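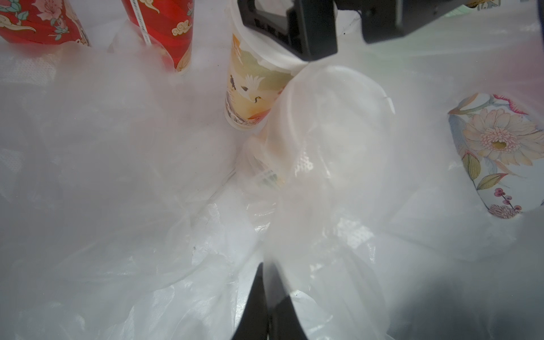 Figure 2. Takeaway drink cups with a thin plastic bag. Printed paper cups, a clear plastic cup on its side and a small clear lid are visible.

4.2 Mixed materials in takeaway drink waste

Drink packaging made up a large part of what the offices on the second floor threw out during the February collection. We sorted 43 bags over the study period, of which 35 held at least one cup. The other 8 held food boxes, napkins and paper only and are left out of this section.

Most of the cups were paper with an all-over print. Figure 2 shows several of the types we met: red cups with clouds and flowers, a cream cup with a crane in flight, and a white cup with a large flower and red berries. Cups like these are popular with the shops near the site, and staff told us they sometimes kept one on the desk for pens before throwing it out. The print made it easy to tell paper cups from plastic ones at a glance, but it told us nothing about the lining. We treated all paper cups as lined unless the shop could confirm otherwise. Two shops, Bellow and Virketti, answered our request for packaging details. Both use lined cups for hot and cold drinks.

Clear plastic cups were less common but took up more room in the bag, as they were often the larger size. When one lay on its side it tended to hold its shape while the paper cups were pushed in around it. This matters for the volume figures in Section 4.3, where a bag with one large plastic cup can look as full as a bag with several paper ones.

Lids and straws were the hardest part to sort. A lid that was still pressed onto its cup was recorded with the cup and then removed and weighed on its own. Loose lids were easy to miss. Small clear ones in particular slipped into the folds of the bag and could not be seen until the film was pulled flat. After the first Friday session we changed the procedure so that each bag was shaken out over the tray and then smoothed by hand before it was set aside. Straws left standing in a cup were pulled out and put with the lids, whether paper or plastic, and separated at the end of the session.

The bags themselves were thin film, and sorters often took them for the liner of the bin. For this reason the Shakya sorting sheet has no line for carrier bags. We added one. A bag was entered there if it had been used to carry drinks and was found together with cups, and entered as a liner if it had been fitted to the bin.

Liquid was a further source of error. Cups were tipped out over a sieve before weighing, but some drink stayed in the seam at the base and under the rolled rim. We did not dry the cups. Weights in the Votis data set were taken after drying, so a direct comparison of the two would overstate our paper fraction. We compare item counts only.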